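4. The open day at Fisholm

4.1 Setting and programme

The September open day was the first time that the Wirken hand-held grippers left the project team and were put into the hands of people who had never seen them before. Until then, everything we knew about folding with the tools came from ourselves, and we had been using them long enough to have forgotten what was odd about them. The day at Fisholm changed that very quickly, and we came home with more to think about than from any month of work on the Kinnear project so far.

The programme was simple. Visitors came in groups from ten in the morning, saw a short demonstration by one of the authors or by Leena Kuusisto, and were then invited to take a pair of grippers and fold something. We kept the talk before the demonstration down to a few minutes. Tiburcio Nava had argued for this at the planning stage, against the first author's wish to explain the recording pipeline in full, and he was right: people wanted to get hold of the tools, and the questions they asked afterwards were far better than the ones they asked before.

In total 208 visitors took part in the hands-on session. Between them they made 495 attempts at a fold, where an attempt begins with the first closing of a gripper on the cloth and ends when the visitor says that they are finished. We did not set a time limit. Visitors could stop whenever they liked, and a good many came back later in the afternoon for another go, sometimes bringing a friend along to be shown how it is done.

4.2 Choice of garments

Most earlier work on cloth folding, our own included, has leaned on towels and thin T-shirts. They lie flat, their corners are easy to find, and a mistake can be smoothed away in a second. For the open day we wanted clothes of the sort people wear in cold weather, with long sleeves and ribbed edges, and enough bulk to push back a little when folded. The long-sleeved dark garment in Figure 3 is a good case. With its lower part folded up, the ribbed band comes to rest in the middle of things, and the sleeve bulges out beside it, its lower end caught between the jaws of the gripper. A person folding with bare hands would flatten that sleeve with a palm and think no more of it. With a pair of grippers there is no palm, and the visitor has to find another way.

Dark cloth is also hard on the eye, for people as much as for cameras. Folds in a matte black fabric show only as slightly lighter and darker bands, and several visitors told us that they had lost track of which layer they were holding. We had expected this to be a problem for the learned model only. It was lovely, in a slightly humbling way, to hear a retired dressmaker describe exactly the fault that the model makes, in better words than we had found for it: "You've picked up the one underneath and you won't know until you pull."

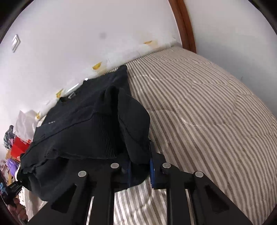

The way visitors dealt with sleeves was the great surprise of the day. In our own recordings the sleeve is nearly always laid across the body first and the lower part brought up afterwards, and we had come to treat this order as the natural one. Many visitors did it the other way round. They brought the lower part up, looked at the sleeve still lying out to the side, and then went in for it as a separate job. Others pinched the sleeve near its end and rolled it inwards, letting the weight of the cloth do the work. A few put one gripper down on the garment as a sort of paperweight while the other did the moving, which none of us had ever thought of trying. It works very well, and we have used it since.

4.3 What the visitors told us

Leena Kuusisto stayed beside the folding area for the whole day and wrote down remarks as they were made. We chose this over a printed form, and would do so again. People say much more while they are holding a tool than when they have sat down with a pen, and they say it more plainly. Her notes fall under 4 headings: reach, grip, sight and tiredness.

On reach, the most common remark was that the gripper seems longer than it is for the first few attempts, so that the jaws arrive too early and push the cloth away. This passes with practice. On grip, opinions were divided. Some visitors wanted a softer closing action for thin cloth, while others, mostly those used to heavy laundry, wanted more force and a wider opening. On sight, nearly everyone said that they leaned over to see between the jaws at the moment of closing. This is useful to know, as the camera on the tool has that view already. Tiredness was raised mainly by people who made 3 or more attempts in a row, and we have asked Dikell, who build the housings for us, to look at moving weight back towards the hand.

Children were the quickest learners of all. They did not try to fold neatly, and so they were not put off when the first grasp went wrong; they simply let go and took hold again. Adults tended to hang on to a poor grasp and try to rescue it. For our purposes both are welcome. A policy trained only on clean folds has never seen a bad grasp and has no idea what to do about one, and the open day gave us a generous supply of bad grasps, with a person at the other end working out what to do next.

4.4 Use of the recordings

Attempts were recorded only where the visitor had agreed to it, and for children where a parent had agreed as well. All recordings were kept apart from the main training set at first. Tiburcio Nava went through them by hand and marked the point at which each sleeve was taken hold of, the order of the folds, and any release followed by a second grasp. Attempts that ended without a finished fold were kept. The comparison between a model trained with these recordings and one trained without them is given in Section 5, together with the split between garments by sleeve length.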